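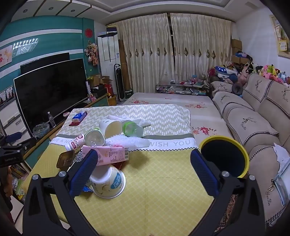
Re: [holtside-declutter] Sorting before tossing, or just toss?

On 5 Jul 2026, the list digest wrote:
> I'm on my third try at clearing the living room table and I keep
> stalling out. Do you all sort everything into piles first, or do you
> go straight to the bin and deal with recycling later? Also, does
> anyone still rinse the plastic cups? Our building in Wullarness has
> one chute for everything, so I feel silly doing it.

Hi all,

Straight to the bin for me, with one exception I'll get to! I used to be a big pile person. I had a pile for cardboard, a pile for plastic, a pile for "hmm", and then dinner would come along and the piles would all get shoved together at one end of the table and I'd be back where I started (with less patience).

What I do now is bring the bin to the mess. It sounds too simple to type out, but for years I walked each wrapper across the room like I was delivering mail. Now the bin gets parked right by wherever I'm working. I start with the big light stuff – paper cups, plastic cups, those crinkly clear bags – since it makes the table look better in a hurry and that keeps me going. Cartons get flattened. Small wrappers go last, and I do a pass with my hand over the tablecloth for the foil bits that hide in the creases.

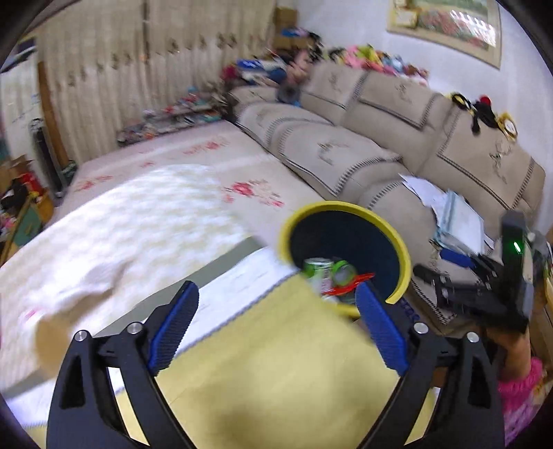 Two green cans and a red wrapper or strip, bin parked by the bed.

So the exception is cans. I know, I know, they're in with the trash up there. They get fished out before the bag is tied, because the drop-off at Oltov takes them and I'm over that way anyway. Last August I kept a tally on the fridge and it came to 136 cans for the month, which was a bit of a shock and did more for my soda habit than any article ever has.

On rinsing: if it all goes down one chute, I wouldn't bother, except for anything milky in hot weather. Tubs and bottles I check before they go. I once threw out a vitamin bottle with 14 capsules still in it, and those things are not cheap.

Two more bits and then I'll stop. Pill cartons: look inside for the leaflet before you flatten them, I've needed one after the fact and had to dig. And if your tablecloth is a busy print like mine, shake it out over the tub when you're done, you will not spot the crumbs otherwise.

Does anybody know if the Abugri bin liners still come in the small size? The store only had the tall ones and they slump down inside a round bin the minute you put anything heavy in. I've been folding the top over twice and it's so-so.

Good luck with round three – do one end of the table and go have a coffee, the other end will keep.

(the one in number 68, with the yellow bin)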